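Yurt good practice rules, progress report to Vallunus
September 2, 2025
From: Sutrisno Tuhumury

Quick one, full budget sheet to follow. Draft 2 of the handling rules went round in February, comments all in. The peg board cell is our test case for the reset and grip rules.
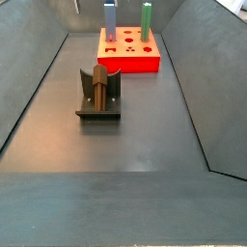
Does the reset rule apply if only one peg was moved?
It applies after every run, however many pegs moved. Operator resets, then signs the sheet before the arm is re-enabled.

Sign-off is going OK. 20 runs audited against the checklist, 2 sheets missing a signature, both chased up. Orkamis want the sheet on a tablet, Ive said not this quarter.

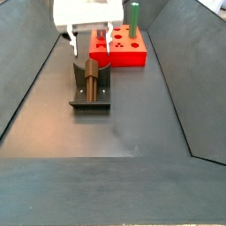
Open gripper over the holder, green peg standing in the board.

Clause on waiting position is still the sticky one. Terport reads it as arm parked fully clear, we read it as fingers open and nothing held. 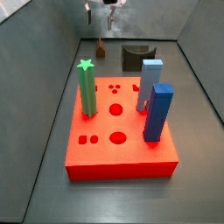 Wording for clause 12 is nearly settled. We now ask the operator to write down gripper state and anything left off the board before signing. Old form had one tick box for "cell ready", far too vague. With the brown house-shaped piece standing on the floor behind the board and the gripper empty above it, the new form needs a line for each. Takes longer to fill in, no complaints so far.

Still to do:

1. Grip check. Lift clear of the floor, hold, look at both fingers, then move. Hold time not agreed yet.

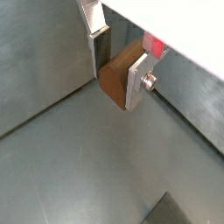 2. Training notes for new operators, half writen.

3. Terport to send their markup on the waiting clause. Then draft 3 to you for approval.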